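Category: Club Diary / Savings and Spending

April, evening

Counted the coin jar tonight before supper. It came to 228 dollars, which is more than I thought, though a good part of it was quarters I had been keeping back for the laundry. I rolled what I could and ran out of paper sleeves with the nickels still to do.

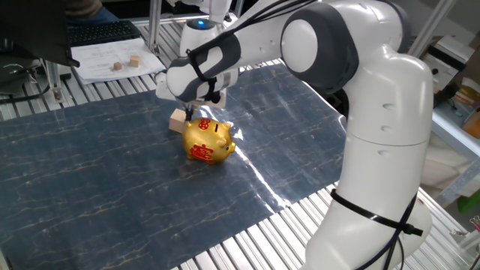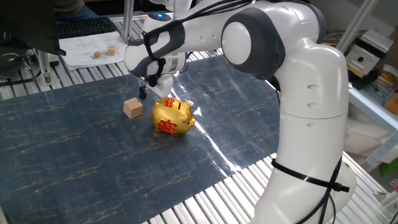

Akolgo Household Savings Club – Members' Diaries

Obed Ankrah asked us all at the last meeting to write down one week of small spending. I am on day six. Coffee twice, bus fare, a birthday card for Naa, stamps, a loaf from the bakery on Eltville Road that I could have done without. The loaf was stale by the next morning. I wrote it down anyway.

My goal is still 1,000 by the end of the summer, for the new water heater. The old one is making the knocking noise again. Hortensia had hers replaced last fall and paid more than that, but her basement stairs had to be taken out to get the tank down, and mine are wide enough. I measured them this morning and then lost the piece of paper.

I moved 200 into the savings account after lunch. The line at the bank went out to the door, and the woman ahead of me wanted to argue over a check. I had left my book at home, so I read the leaflets. The rate on the one-year deposit has gone up a little. I will ask Shanthi if she thinks it is worth tying the money up, as she did it two years ago and needed it back early.

Called my sister at four. She keeps her change in a coffee can and never counts it. She says it all goes to the grandchildren at Christmas and she would only spend it if she knew what was there. We talked mostly about her knee.

Supper was the rest of the bean soup. I put the phone bill with the gas bill behind the clock – both due before the next meeting. Augustina is bringing the coin sleeves she ordered, and I have asked for nickels and dimes.

Still to do: find the stair measurements, call the plumber back, return Naa's cake pan.

Print this entry | E-mail this entry

Recent diaries
Naa Baidoo: A month without takeout
Shanthi Ekanayake: What I did with the tax refund
Augustina Frimpong: Envelopes, week three
Hortensia Chambi: The water heater, part two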